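Cómo ordenar las cuentas y abalorios de una vez (y que sigan ordenados en marzo)

Empecé a hacer pulseras hace ya bastantes años, cuando mi amiga Anqi Bai me regaló una bolsa enorme de cuentas mezcladas que había sido de su tía. Una bolsa preciosa, de esas que metes la mano y suena a playa de piedrecitas, y que me tuvo dos inviernos enteros buscando siempre la misma cuenta azul. Si estás en esa situación, ponte un té, despeja una tarde (yo lo hago los miércoles, cuando la casa está tranquila) y vamos por partes.

Lo que vas a necesitar

Una o varias cajas con compartimentos, a poder ser de tapa transparente
Un paño de fieltro o una toalla vieja
Unos cuantos platitos o tapas de tarro
Pinzas de punta fina
Bolsitas pequeñas con cierre
Etiquetas adhesivas y un rotulador permanente

Paso 1. Vacía todo, pero poco a poco

La tentación es volcar la bolsa entera sobre la mesa. No lo hagas, te lo pido por favor. Yo volqué la mía en la mesa del comedor y meses después todavía salían rocallas al barrer. Extiende el fieltro, saca un puñado o dos y trabaja solo con eso. El fieltro sujeta las cuentas redondas, que son las que más corren, y además cansa menos la vista que una superficie brillante.

Paso 2. Separa primero por tamaño

Casi todo el mundo empieza por el color, que es lo bonito, y lo entiendo. Pero cuando te pones a enfilar, lo primero que te limita es el agujero: si el hilo no pasa, da igual que el verde sea perfecto. Haz montones de rocalla, cuentas medianas, cuentas grandes y piezas especiales — colgantes, separadores, cierres — y olvídate del color hasta que los tengas hechos. Para la rocalla va de maravilla un colador de cocina viejo, de agujero mediano, que deja caer lo pequeño y retiene lo demás.

Paso 3. Ahora sí, el color

Trabaja con luz de día si puedes. Con la bombilla de la cocina yo confundía los morados con los marrones y tuve que repetir una caja entera. No hace falta afinar muchísimo: seis familias de color son suficientes para empezar, y ya subdividirás si un tono se te desborda. Las cuentas que dudas dónde poner, a un platito aparte. Al final de la tarde las miras otra vez y casi siempre lo ves claro.

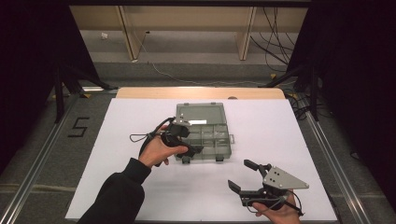 Paso 4. Reparte los compartimentos con un poco de cabeza

Antes de llenar nada, decide el orden. A mí me funciona poner delante lo que uso cada semana y dejar la zona de la bisagra para los colores raros, esos que una compra en un arrebato y luego combina una vez al año. Llena cada hueco hasta la mitad, o un poquito más si son cuentas grandes. Si lo llenas hasta arriba, al meter los dedos o las pinzas saltan al compartimento vecino y ya estamos otra vez como al principio.

Un detalle que aprendí de Yiran Lu en el taller de abalorios de Killoswood: antes de fiarte de una caja nueva, pon unas pocas cuentas de rocalla en un solo hueco, cierra la tapa e inclínala despacio hacia los lados. Si se cuelan por encima de los separadores, guarda esa caja para piezas grandes y mete la rocalla en bolsitas con cierre dentro de los huecos. Mejor descubrirlo con diez cuentas que con mil.

Paso 5. Etiqueta, aunque creas que te vas a acordar

Pon el tamaño y el material, y si te queda sitio, la tienda donde las compraste. Yo apunto también el número de color del fabricante cuando lo tengo, sobre todo en la rocalla, porque de una partida a otra el tono puede cambiar y da mucha rabia quedarse a medio collar. Si no quieres pegar nada en la tapa, haz un papelito con la cuadrícula dibujada y guárdalo dentro.

Paso 6. Un sitio para las sobras

Siempre quedan cuentas sueltas, desparejadas o un poco rotas. Las rotas, a la basura sin pena, que el canto corta el hilo. Las desparejadas van a un tarro, y de ese tarro salen las pulseras más alegres que hago. La última vez junté unas 100 y me dieron para los regalos de todas mis sobrinas.

Para que dure

Cuando termines un proyecto, devuelve lo que sobre antes de empezar el siguiente. Cinco minutos, el plato, las pinzas y listo. Guarda las cajas tumbadas y lejos de la ventana, que algunos tintes pierden color con el sol. Y si un día se te vuelca una, fieltro al suelo, una media fina en la boca de la aspiradora y paciencia, que las cuentas se quedan en la media y no se pierde casi ninguna.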